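About Plonel

Home | Our Work | About Us | Delivery | Contact

Who we are

Plonel is a small company that makes and sells loose leaf tea and herbal infusions. We started in a rented kitchen behind a bakery in Yensuk, with one table, one scale and a very old sealing machine. Today we have our own building on the same street, and we still buy our bread next door.

We are a family company, and most people who work with us live in walking distance. In the first years we sold only at the Saturday market. Our customers came back with the empty paper bags and asked for the same mixture again, and this is how we understood that we must write down the recipes. Before that, every batch was a little different.

What we make

At this moment we have 136 teas and infusions in our list. The biggest part is herbal: linden, mint, lemon balm, rose hip, thyme and mixtures of these. We also bring black and green tea from growers whom we know for a long time, and we pack it under our own name.

Our best known product is Mikon, an evening mixture with linden flower, apple and a little fennel. It was made for one customer who could not drink mint, and then her neighbors wanted it too. Mikon is now in every shop that works with us. The recipe did not change, only the bag became stronger.

We don't add flavorings. If a tea has the name "pear," there is dried pear in it. Because of this the taste can be softer than you expect, and some years it is also different from the year before. We write the harvest season on the label, so you can compare.

How we work

The herbs come to us already dried. Part of them we buy from Gelletti, a farm cooperative in the hills north of the town, and part from people who have only a garden and bring us what they have. We smell and taste everything before we pay for it. Sometimes we must say no, and this is never a pleasant conversation in a small place.

Mixing is done by hand, in large steel bowls. After mixing the tea rests for two days in closed containers, then we taste it again, and after this it goes into bags. Each bag has 215 cups in it if you buy the large size, and our small size is good for one person for a month, more or less.

Orders are sent in plain brown cardboard. We tried printed boxes for one winter, but they were expensive and many customers told us they throw them away with some regret. A plain box is easier to use a second time. If you live near, you can bring boxes back to our shop and we will use them again.

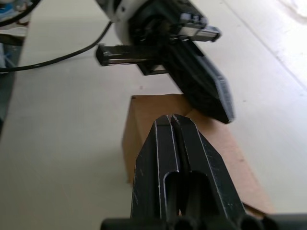
A brown cardboard box on the table.

Our shop

The shop is on the ground floor, and you can taste any tea before you buy it. Please ask, also if it is only from curiosity. In October we have our open week, when the new herbs are ready and we cook a big pot of every fresh mixture. Last time 705 visitors came, which was a lot for our stairs, so now we open the back door too.

Upstairs there is a room with a long table for tasting evenings. The groups are small and we speak slowly. It is not necessary to know something about tea.

Work with us

If you have a café, a guest house or a shop, we are happy to send samples. There is no smallest order for the first year. We also make mixtures for one customer only, but please write to us early — a new recipe takes us almost always longer than we promise.

We look for help in the packing room before winter. Experience is not needed, but you should not have allergy to chamomile.

Write or visit

Plonel, 2741 Mill Road, Yensuk
Open Tuesday to Saturday, 9 a.m. to 5 p.m.
We answer letters and e-mails in the order they arrive.

Page last updated: 16 May 2019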